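# Household tips for people who teach robots to tidy

*March 2024*

Every guide to folding towels assumes the pupil has seen a towel before. Ours hadn't. We run the household tasks at Hadance, which means gathering demonstrations for a learning system called Prundel, and we now own more toilet paper than a bus station. The current goal is 800 usable episodes of stocking a shelf. We have 743, and I have stopped telling visitors what I do.

Some things that help, in no special order.

**Buy mixed rolls.** Plain brown, printed, wrapped in plastic. If you train on one brand, you get a system that is loyal to one brand. Wrapped rolls are slippery and their loose film catches on things, so put them in early, while your operators still have patience.

**Mess it up properly.** People scatter rolls the way they set a table: evenly, politely, all facing the guest. Drop them and leave them where they land. Stand a few up, lay a few down, let some lean.
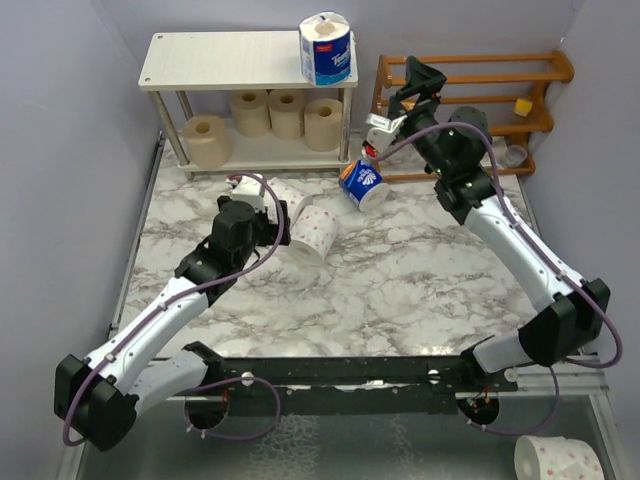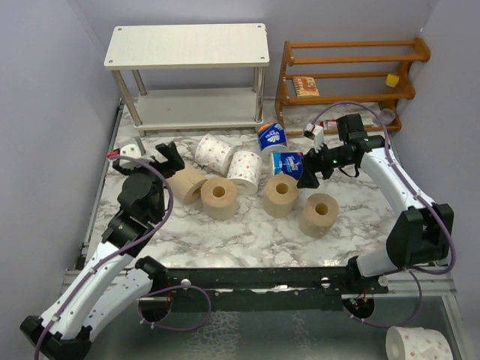 **Leave the other furniture in.** A bare table makes for lovely success rates and a robot that panics at the sight of a shoe rack. Small clutter is fine too. Move it between sessions and don't announce it.

**Save the fumbles.** A dropped roll that gets picked up again is worth keeping. A dropped roll followed by a long silence and a sigh is not. We threw out 97 episodes in November, mostly sighs.

**Go slower than you think.** New operators drive the arms as if the store closes in 2 minutes. Play the recording back to them once and they usually fix it themselves.

**Tidy your cables.** Clip them along the arm and leave slack at the elbow. Check the clips before lunch, when you still care.

**Retire tired rolls.** After enough squeezing they go oval, and an oval roll teaches a strange grip. Ours go to the restroom down the hall, where they are judged by other standards.

Next month is dish towels. Gemura has offered us a box of fitted sheets as well, and we are pretending the email didn't arrive.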